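Relatório de progresso intercalar -- linha de recuperação de tapetes e peças em borracha e plástico, oficina de Laltby

Período: até ao fim de julho

1. Ponto de situação

O financiamento foi pedido para montar em Laltby uma bancada de triagem de peças de interior automóvel fora de uso, com três destinos possíveis: reutilização, trituração e rejeição. A bancada está montada. O resto do que se prometeu na candidatura está por demonstrar, e prefiro escrevê-lo já na primeira página a deixá-lo para os anexos.

Até ao fecho deste relatório passaram pela triagem 292 peças, contra as 700 previstas no plano para o mesmo período. A diferença tem explicação parcial no atraso da primeira entrega da Kpodo, que chegou com dezassete paletes misturadas quando o acordo falava em lotes separados por material. Digo parcial porque, mesmo descontando esse atraso, o ritmo de trabalho nas semanas normais ficou abaixo do previsto, e não vejo razão para acreditar que a segunda metade do projeto o recupere sozinha.

2. O que se tem feito na bancada

Cada peça é pousada na mesa, identificada quando há marcação legível, medida e separada por material. Os tapetes de borracha são o caso simples. Têm contorno irregular e rebordo levantado, mas pousam bem e percebe-se depressa se estão gretados. As grelhas e molduras de plástico rígido demoram mais, por causa dos recortes e furos onde se acumula sujidade. As placas com espuma são o problema, e volto a elas no ponto 4.

A mesa de aço inoxidável foi uma boa compra, talvez a única rubrica do orçamento sobre a qual não tenho reservas. Limpa-se depressa e aguenta peças com arestas. A proposta inicial da Bullano era uma superfície revestida, mais barata, que teríamos de substituir antes do fim do projeto.
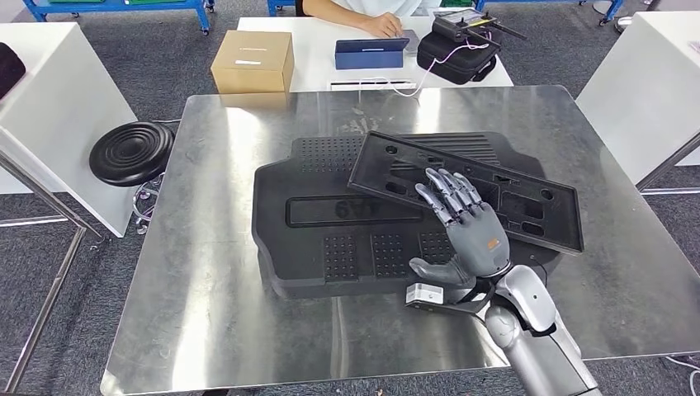
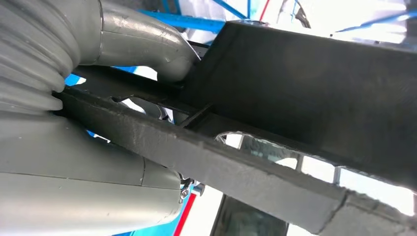
Quanto à identificação, o manual de procedimentos parte do princípio de que as marcações moldadas nas peças chegam para atribuir um material e uma origem. Na prática, uma parte considerável traz apenas um código curto, sem símbolo de polímero, e há códigos que não constam da tabela fornecida pela Bistard. Pedimos a tabela completa duas vezes. Recebemos duas vezes a mesma versão. Enquanto isto não se resolver, as peças sem correspondência vão para uma caixa à parte, que já não fecha.

3. Indicadores

Peças triadas: 292 (previstas: 700).
Paletes recebidas: 17.
Destinos de triagem em funcionamento: 2 de 3.

O destino que falta é o da trituração. O equipamento está contratado, mas a ligação elétrica depende de uma obra que o senhorio do pavilhão autorizou por escrito e ainda não começou. As peças destinadas à trituração estão armazenadas ao fundo do pavilhão, em estrado, e ocupam espaço que fazia falta à receção.

Não apresento neste relatório a taxa de reutilização. Temos um valor, e é favorável, mas foi calculado sobre as primeiras paletes, onde predominavam tapetes em bom estado. Extrapolar daí para o conjunto seria enganar quem nos financia e, mais cedo ou mais tarde, a nós próprios. A Bullano usou esse valor numa apresentação em junho. Pedi que fosse retirado.

4. Espumas e placas compostas

A candidatura tratava as placas com espuma como uma variante dos painéis rígidos, com mais um passo de separação. Discordei na altura e continuo a discordar. A espuma envelhecida esfarela no bordo, suja as outras peças do lote e não se separa da face sem ferramenta. Experimentámos três métodos: corte manual com lâmina, raspagem e aquecimento ligeiro da face colada. O corte manual deu o melhor resultado, mas leva um tempo que nenhum cálculo de custo aguenta. A raspagem deixa resíduo. O aquecimento foi abandonado ao segundo ensaio por causa do cheiro -- a ventilação do pavilhão não foi pensada para isso.

A minha proposta é retirar as placas com espuma do âmbito desta fase e dizê-lo abertamente. A alternativa que a Bistard pôs na mesa, que consiste em contabilizá-las como "triadas" logo que são separadas das restantes, melhora o indicador e não melhora mais nada.

5. Execução financeira

A despesa está dentro do orçamentado, o que à primeira vista parece boa notícia. Convém ler o número com cuidado: gastámos menos porque a trituração não arrancou e porque recebemos menos material. O custo por peça triada está acima do previsto em candidatura. Se o ritmo atual se mantiver, a verba de consumíveis (luvas, lâminas, sacos e panos) acaba antes do fim do projeto, porque as lâminas foram quase todas gastas nos ensaios com espuma.

Não pedimos reforço nesta fase. Pedimos autorização para transferir para consumíveis a parte da rubrica de divulgação que continua por usar. Ainda não há resultados que justifiquem um folheto.

6. Riscos

O principal é o fornecimento. A Kpodo assegura que as próximas entregas virão separadas por material, como assegurou antes da primeira. Passámos a verificar as paletes à chegada, antes de assinar a guia, e a registar o que vem misturado. Custa uma manhã por entrega.

O segundo é a obra elétrica. Sem data marcada, qualquer calendário para a trituração que eu incluísse aqui seria um palpite.

7. Próximos passos e decisões pedidas

Até ao próximo relatório contamos esvaziar a caixa das peças sem correspondência, com ou sem a tabela da Bistard, recorrendo a um ensaio simples de flutuação para separar os plásticos mais comuns. Contamos também refazer a taxa de reutilização sobre todas as peças triadas e enviá-la com a folha de cálculo.

Da parte da entidade financiadora, precisamos de resposta a dois pontos: a saída das placas com espuma do âmbito desta fase e a transferência entre rubricas descrita no ponto 5. O primeiro é o mais urgente, porque a próxima entrega da Kpodo inclui placas desse tipo e temos de lhes dizer se as aceitamos.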